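Pravora Forms by Stivard
Contact, booking and order forms for your website
Version notes and prices last updated 2021-09-02

If you have ever tried to add a simple enquiry form to a website and found yourself, two hours later, reading about mail servers, then you already know why we started making Pravora. It is a form builder that sits inside the website you already have. You pick the boxes you want, drag them into order, choose where the answers should go and press Publish. The form takes on the fonts and colours of your own pages, so your visitors won't feel they have been sent off somewhere else (a thing that always used to bother us as shoppers, never mind as developers!).

We have been looking after small business websites for a good while, and most of what is in Pravora came out of questions customers rang us up with. Can I ask for a delivery postcode only if they tick delivery? Yes. Can the form go to one address on weekdays and another at the weekend? Yes, and it takes one setting. Can I stop people sending me the same order twice by pressing the button again and again? That one took us longer than we would like to admit, but yes, you can.
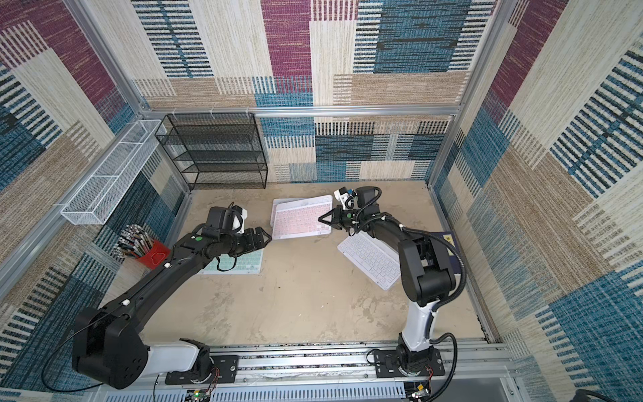
Patterned panels in maroon, cream, tan and blue

What comes in the box

There are 192 ready-made templates, from a plain "name, email, message" form to a full wedding catering enquiry with guest numbers and dietary needs. You are very welcome to start from a blank page too, though most people seem happier changing something than starting from nothing. Every template works on a phone, and every one can be used with the keyboard alone, with labels that screen readers can follow.

Answers are kept in your own website's database and can be emailed to you as they arrive, or gathered up into one message at the end of the day if you prefer a quieter inbox. You can download the lot as a spreadsheet whenever you like. Old entries can be set to delete themselves after a period you choose, and we do suggest you have a think about this when you set things up, as it is easy to forget later on.

Spam filtering is switched on from the start. We don't make your visitors pick out traffic lights or squint at wobbly letters; the checking goes on quietly behind the form, and anything doubtful lands in a separate folder where you can look it over.

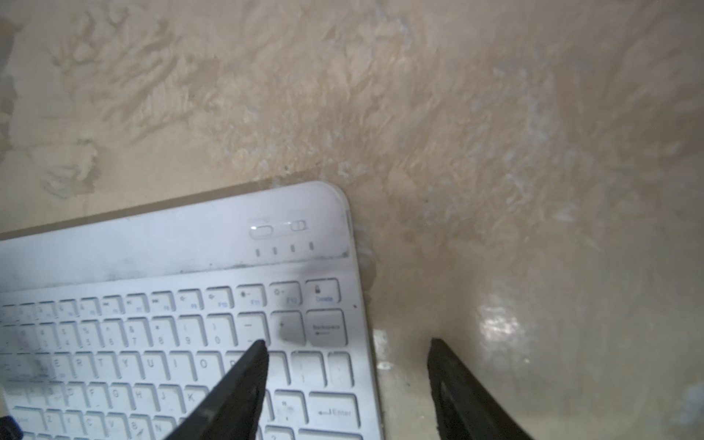

White wireless keyboard

Versions and prices

Pravora Standard costs £19 a month and takes up to 800 entries a month on one website. If you go over, the form carries on working and we send you a friendly note, so you needn't worry about losing a busy Saturday.

Pravora Zürcher is the larger edition, at £130 a month, with no limit on entries, as many websites as you look after, forms in several languages and a choice of who in the office can see what. Agencies tend to go for this one.

Both include updates, email support and help moving your old forms across. If your site is hosted with our sister service, Wemora, the installation is done for you and there is no charge for it.

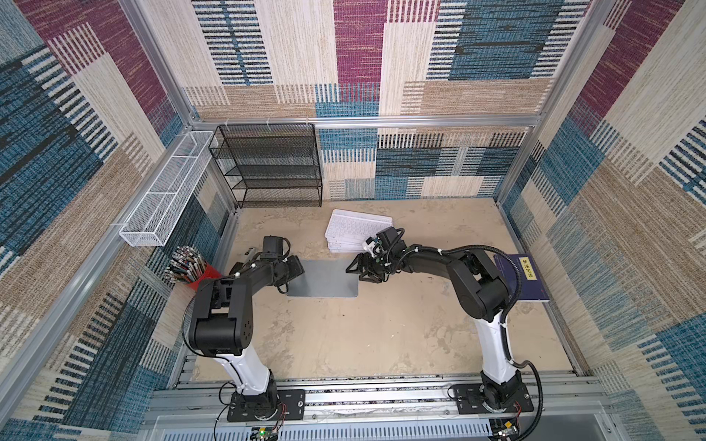
A customer wrote to us in August to say that the moving across had been the part she was dreading, with six years of old order forms to bring over, and that she would have liked the instructions to mention sooner that file uploads need switching on separately. Quite right too, and that note now sits at the top of the setup guide.

Before you order

You will need a website where you can install add-ons, and a login that lets you do so. If you aren't sure, send us your web address and we will gladly have a look. Card payments inside a form need an account with a payment provider, which you arrange yourself.

Pravora is billed monthly and can be cancelled from your account page. Your forms stay live until the end of the month you have paid for, and your entries stay in your database afterwards.

Order Pravora Standard
Order Pravora Zürcher
Ask us a question first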